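Re-zeroing the gripper and tidying up the arm cell

I finally got the small arm back into regular use this month. It had been sitting since July with a gripper that closed crooked, and I kept putting it off because I thought I would have to send the whole wrist out. I didn't. It took two evenings and one part, and I am writing it down mostly so I have it the next time.

The trouble started as a slow drift. I would tell the gripper to close to 62 millimeters and one finger would arrive before the other. With a block of foam you don't notice. With anything round, the early finger pushes the object sideways and the late one catches whatever is left. I lost a fair number of picks that way before I looked at it properly, and I spent too long blaming the table height.

First evening was taking it apart. Power off at the controller, then off at the wall, then wait. I unplugged the gripper cable at the wrist before touching the mounting screws. There are 4 of them and they come out with a short hex key if you turn the last joint so the screw heads face you. Mine had been put in with thread locker by whoever had the arm before me, so they took some persuading. I marked the flange and the gripper body with a paint pen before separating them. Do this. The dowel pin on mine is loose enough that the gripper can go back on with a bit of rotation in it, and then every pose you saved is off by that amount.

The finger linkage on the left side had play in it. I could rock it by hand with the gripper off the arm. The bushing had worn oval. I ordered a replacement from Listalum, who sell them in bags of 15, so I now have enough bushings to last longer than the arm will. The old one pressed out with a bolt and a socket in the vise. The new one went in the same way, a little stiff, and loosened up after I ran the linkage back and forth for a while.

Second evening was putting it back and calibrating. Screws in by hand, lined up to the paint marks, then tightened in a cross pattern. Plug the cable in, power up, check that the wrist comes up without a fault. Then the gripper homing routine, which opens all the way, closes all the way and stores both ends. I ran it three times and compared the numbers. The first run was off from the other two, so I threw it out.

After that I redid the tool center point. I use a pointed rod held in the fingers and touch it to the same spot on the table from several directions. Muireann Hennessy showed me this when we both worked at Vlachou and I still do it her way, with one change – I do the last touch with the wrist tipped well over, since that is the direction where an error shows up most.

Then the payload setting, which I had wrong for a long time. I had entered the weight of the gripper and left the center of mass at zero. The arm will run like that, but it sags slightly when you switch to hand guiding, and it can trip a collision stop on a fast move for no good reason. With the correct offset typed in, it stays where I leave it.

For a test I use fruit and small bowls. Fruit is a good check for uneven fingers because it rolls or tips if one side touches early.
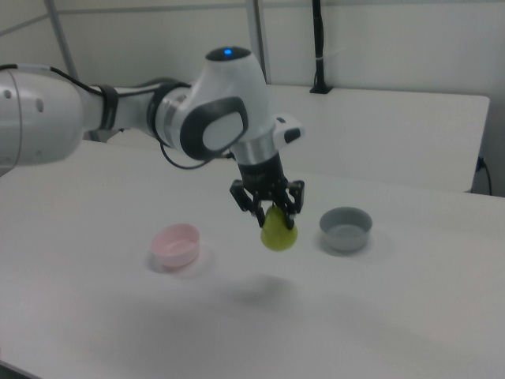 Pear in the gripper, just off the table, with the pink and gray bowls either side.

The grip force is set low for this. The number I use is the lowest one that holds through a slow wrist turn, plus a little. If I go higher I get dents that turn brown by the next day.

Cables are the other thing I try to keep up with. I move every joint through the range I use, slowly, and watch the slack at each bend. If a tie is pulling, I cut it and put a new one a bit further along. Liliana Farina at Gitden lost a week to a gripper fault that came and went, and it was a cable tie over a bend. I check mine on the first of the month now, along with the flange screws.

Still to do: the saved poses from before the repair. I have moved the ones I use often and checked them at low speed. The rest are in a folder called Wevusley, after the old project, and I have not opened it. I also want to write down the gripper homing numbers somewhere other than the back of an envelope.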